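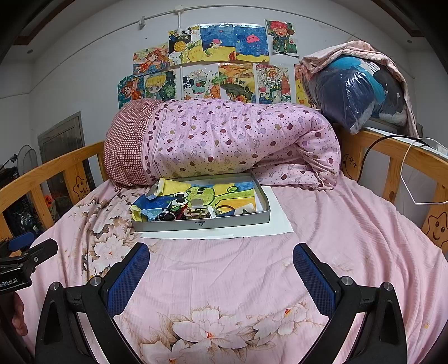 Soft goods remain the weak point of most domestic manipulation datasets. Rigid objects can be scripted. Sheets, quilts and clothing cannot, and every developer who wants a machine to tidy a bedroom eventually pays a person to do it first with a tool in hand.

Clidov sells that work as a service. A client submits a task list, and Clidov's operators carry it out with hand-held two-finger grippers in occupied homes, then return synchronised video, finger aperture and pose data. The standard order is 144 episodes of one task spread over six households. Turnaround is quoted at 32 working days.

We placed an order for the bedroom package, covering folding, stacking and clearing items from a bed. Stellan Lindholm, who runs field operations, declined to stage the rooms. "If we clear the clutter, the client gets a policy that works in a showroom," he said.

Delivery was on schedule. Pose tracking held up well on slow movements and drifted on quick lateral ones, mostly when patterned fabric filled the view. Clidov flags these segments in the metadata but does not remove them. Aperture values were consistent between operators. Timestamps on five episodes were offset and had to be realigned by hand, a job of about an hour.

Grip pads are treated as a consumable. Daiane Sales, the firm's hardware lead, specifies a compliant textured pad for fabric work and logs each change, so wear can be filtered at training time. We would like to see the same record kept for finger alignment.

The main rival is Nundari, whose package costs less and uses purpose-built sets. Its tracking is cleaner. Its rooms have little variation in lighting or colour, and our test policy trained on them failed more often on rumpled bedding.

Documentation is the poorest part of the Clidov offer. The calibration notes cover an earlier mount, and a revised set is promised for November.

Contact the editors | Copyright Otance | Back to top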